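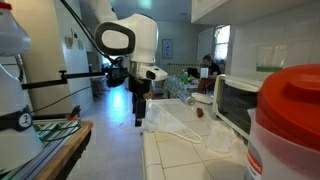 Kitchen counter with a tiled surface

About Wutdale Speech and Swallowing

Wutdale Speech and Swallowing is an outpatient therapy practice for adults. We work with people who have trouble speaking, understanding, reading, writing or swallowing after a stroke, a head injury, surgery or an illness such as Parkinson's disease. We also see adults who stutter and adults who have lost their voice through overuse at work.

The practice was started by Josué Teixeira, a speech-language pathologist who had spent his career up to then in hospital rehabilitation. In the hospital he usually had a patient for a short stay and then sent them home with a folder of exercises. Many of them had no therapist near home to continue with. Wutdale was set up to take over at that point, and most of our clients still come to us in the first months after discharge.

Who works here

We have four speech-language pathologists, including Josué, and two therapy assistants. All four pathologists are state licensed. The assistants run practice sessions and the conversation group under their supervision. You will normally keep the same pathologist from your first visit until you finish, apart from vacations and sick days.

Front desk staff handle scheduling, insurance questions and records requests. If phone calls are hard for you, you can book by email or have a family member call. We ask for your written permission before we discuss your care with anyone else.

What a first visit covers

The first visit is an evaluation. The pathologist will talk with you and, if you wish, with a spouse, adult child or friend. There are some standard tasks such as naming pictures, following spoken directions and reading a short passage. For swallowing concerns we watch you eat and drink a few different textures. If you need an imaging study, we refer you to the hospital and go over the report with you afterward.

Please bring a list of your medicines, your glasses and hearing aids, and any reports from earlier therapy. If you already use a communication book or a speech device, bring that too, charged if possible.

At the end of the visit you and the pathologist choose goals. These are usually ordinary things. One client wanted to order at the deli counter by himself. Another wanted to read to her grandson. Goals are written down in large print and you get a copy.

Programs

Individual therapy is the main part of what we do. Sessions are scheduled once or twice a week, and home practice is expected in between.

Drumia is our conversation group for people with aphasia. It meets in the front room and is open to former clients as well as current ones. Members talk about the news, sports, recipes or whatever somebody brings in. Drawing, gesturing and pointing at a word list all count as talking.

Mulligan is a course for partners and family members. It covers how to ask questions that can be answered with yes or no, how long to wait for a reply, and what to do when a conversation breaks down. A new course begins each March, and a second one is added in the fall if enough people sign up.

Sikel is our lending shelf. Clients can borrow communication boards, picture books, voice amplifiers and tablets to try at home before deciding whether to get their own. There are 107 items on the shelf at present. We do not sell devices and we take no commission from companies that do.

Payment

We accept Medicare and most private plans. The front desk will check your benefits before the evaluation and tell you what you would owe. Drumia has a small per-visit fee that insurance does not cover. The family course is free if your relative is a current client.

Finding us

We are on the ground floor, with parking beside the building and a ramp at the side door. The restroom is wheelchair accessible. New clients do not need a referral to call us, although some insurance plans ask for one before they will pay.

Contact Us | Privacy Practices | © Wutdale Speech and Swallowing. All rights reserved. | Back to top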